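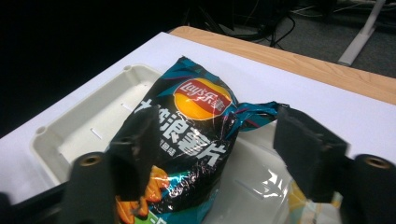 Snack table gallery

Brimby Snack Swap, 9 June 2019

The swap runs twice a year at Brimby, once in February and once in early summer. People bring packets of crisps, biscuits, nuts and sweets from wherever they have been or wherever they shop, and go home with something they have not tried. Most of this year's packets came from Howlader, the grocer on the Dallik road, with a few carried back in suitcases. The gallery covers the savoury end of the table.

Wavy crisps

Lay's big wavy crisps, in a black and teal bag with the name in large white Chinese characters: 大波浪薯片. The red ribbon over the yellow sun is the same badge as on any other Lay's bag, with 乐事 added to it.

The tray is off-white plastic with a raised rim. There is another packet in it on the right, yellow and pale blue, under clear wrapping.

About the crisps

大波浪 means "big wave" and 薯片 is crisps. 乐事 is the name Lay's goes by in China, said something like "luh-shir". Several people asked, so it is now written on a card and kept with the table things.

Wavy crisps suit a swap table better than thin ones. They stand up to a thick dip, and they are less likely to be dust by the time they have come across Drarkthorpe in a rucksack. The thin ones are best carried on top of everything else, or by hand.

Crisps also take up far more space than anything else people bring. A bag of nuts will go in a coat pocket. A bag of crisps needs its own place in the tray, and if two are pushed in together one usually ends up on the floor.

How the table is laid out

The savoury things go at the window end and the sweet things at the door end, with drinks on a separate table. We put a white sheet down first because crumbs show up on it and it can be shaken out on the grass afterwards. It also makes a dark packet easier to spot.

Each tray holds one sort of thing. We used to spread everything straight on the table, but small packets slid underneath the big ones and were found at the end when everybody had left. Trays with a rim have cured most of that. They are washed and dried before they go back in the cupboard -- please do not stack them damp.

Packets stay sealed until they have been swapped. If you want to share yours there and then, take it over to the tasting bowls and leave the wrapper next to the bowl so that others can read the ingredients. Anything in a language most of us cannot read should have a slip with it saying what is inside, nuts and milk above all.

Swapping

The rule is 2 packets in, 2 packets out. Multipacks count as one packet unless you split them. Very small sweets go in by the handful, and nobody is strict about it.

287 packets were put down on the list this time. The list had 100 lines and ran out well before the end, so the rest are on the backs of raffle tickets and an envelope. A longer list will be printed for February.

Left over

Unopened packets that were still on the table went in the box for the Drarkthorpe lunch club. Opened crisps were eaten during the clearing up. One blue lidded tub and a pair of serving tongs have not been claimed and are behind the counter at Howlader, where they can be picked up during shop hours.

Next swap: February, same hall. Trays out from two o'clock.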